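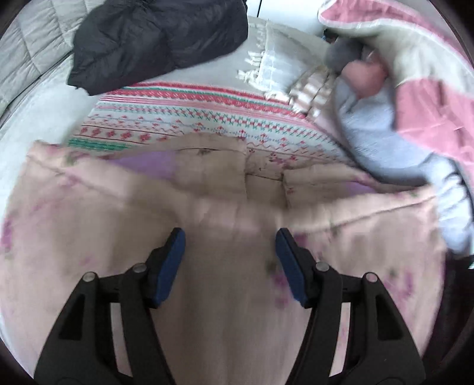 Harwood Floral Quilted Blanket in Pale Pink, on a bed with a patterned white bedspread

Harwood Floral Quilted Blanket – Pale Pink
Item no. 331
Sold by Lultico Home Bedding

The Harwood is a light quilted blanket for use on top of a sheet in warm weather or as a middle layer when it gets cold. The fabric is pale pink with a small print of floral sprigs in faint purple and green. The stitching goes through all layers, so the filling stays where it is after washing.

It folds down small for a quilted piece. Folded in four and then in half again, it goes on a normal closet shelf with room above it for a second one. We sell a lot of these to people who keep a stack of spare bedding for guests.

Details
Face: cotton, printed
Filling: polyester, light weight
Sizes: twin, full/queen
Print: floral sprigs, faint purple and green on pale pink
Weight: light, all-season
Pillow shams: sold separately

Care
Machine wash cold on a gentle cycle with similar colors. Wash it alone the first time. Tumble dry on low and take it out while it is still slightly damp along the seams, then lay it flat on the bed to finish. Do not bleach. Iron on the reverse side only if you need to, with a cool iron.

The full/queen size needs a large-capacity washer. If yours is a compact model, use a laundromat machine.

Some wrinkling along the stitched lines is normal after the first wash. It evens out with use.

Using it with other bedding
The pink is pale enough to sit next to a busier cover. With a cross-stitch style bedspread in red, pink and teal, the sprigs read as a quiet print. It also works with plain light gray. If you already own our Flolex comforter, put the Harwood underneath and the comforter at the foot of the bed.

Storage
Store clean and fully dry. A cotton bag is better than plastic for anything longer than a season. Vacuum bags are fine for a move but will flatten the filling if it stays in there for months. Shake it out and leave it on the bed for a day before use.

Shipping and returns
Orders leave our warehouse in two working days. Shipping is free on orders over $70. Unwashed blankets can be returned in the original bag. Washed items can only be exchanged for a stitching fault.

Customer reviews

Melur Sumampouw
Bought the twin for my daughter's room. Softer than I expected and the color is close to what I saw on the site. Maybe a little paler.

Hakim Saragih
Good blanket, not very warm alone. In December we used it under a comforter and that was fine.

Page updated 2023-03-21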